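Subject: Re: [desk-list] Replacing the scanner we have with Gralberg
From: Eleni Dervishi
To: desk-list

Tarek wrote:

> Hi all, I've had the Gralberg trial running on 7 machines in the
> front office since early October and I'm ready to recommend it.
> It has found over 300 threats that the old scanner missed. Boot
> times feel quicker too. The vendor will do us a price for 200
> seats if we commit before the end of the quarter, and they say
> the rollout can be done from the console in an afternoon. Any
> objections before I put the request in?
>
> Tarek Hourani

Yes, a few. Sorry in advance for the length.

I installed the same trial on the old Dandis laptop and on my own desktop, left both alone for a week, and then read the logs instead of the dashboard. I'd ask everyone who has it installed to do the same before we spend anything. My notes are below in the order I made them.

1. The threat count

"Threats found" in the console is a total of everything the program has an opinion on. On my desktop it reported 41 of them. All but two were tracking cookies, and it counted the same cookies again after each scan because the browser had put them back. The other two were an installer for a PDF tool that bundles a toolbar, sitting in my downloads folder where I had left it, and a batch file I wrote myself to map the network drives.

So when I read 300 threats over seven machines, my first question is how many are files. Tarek, there's an export button on the History tab. Could you post the list with the cookies filtered out? If there is real malware in there I will change my mind, and I'd also like to know which machine it was on, since that's a different conversation.

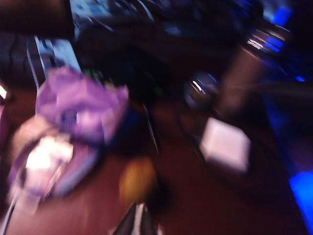
2. Boot times "feel" quicker

Mine don't. I timed five cold starts before and five after, from power button to a usable desktop, and the spread inside each group was bigger than the gap between them. The trial does switch off a bunch of startup items on first run, which it calls a tune-up. One of those on the Dandis was the Gasser backup agent. It got turned off without asking, and it didn't tell me afterward either. I only caught it because the nightly report came up a machine short.

Please, anyone on the trial, go look at your startup list tonight. If Gasser is disabled, turn it back on and run a backup by hand.

3. The afternoon rollout

I have heard "an afternoon" before. We were told the same about the old scanner and I was still walking around with a USB stick two weeks later. The console can only push to machines that already have the remote agent, and the agent needs a local admin login to install. Half of the upstairs machines were set up without one we can use. The old product also has to come off first, with its own removal tool and two reboots, and you don't want both of them doing real-time scanning in the meantime. I tried that by accident. The mouse pointer froze whenever I opened a folder.

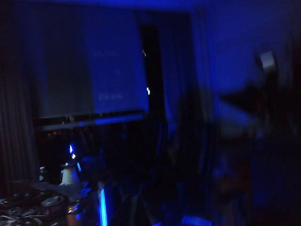

There is also the booking server. It runs on Gevent and writes thousands of tiny session files, and any scanner that checks every write is going to slow it down unless that folder is excluded. Gralberg does allow exclusions, but in the trial they're set per machine and I couldn't get mine to survive an update. I had to put it back in twice. Support told me this was "expected in the evaluation build." Maybe so. I'd like to see it working in the paid build before we own the paid build.

4. Money

The quote I saw came to 3,000 for the first year. It doesn't give a figure for the second. I asked, and was told renewals are "competitively priced." An offer that runs out at the end of the quarter tends to come back at the start of the next one, so I wouldn't let the date push us.

What I'd do: keep the trial on Tarek's machines until it lapses, get the filtered list, get a renewal figure in writing, and compare the results with the scanner that ships with the operating system. We've never tested that one properly. It may be worse. I just don't think we can say so from a number on a dashboard.

I can set up two spare desktops side by side next week if somebody will lend me a network switch. The one in the cupboard has three dead ports.

Eleni

PS. If you uninstall the trial, it leaves its browser extension behind. You have to remove that separately, in each browser and for each user profile.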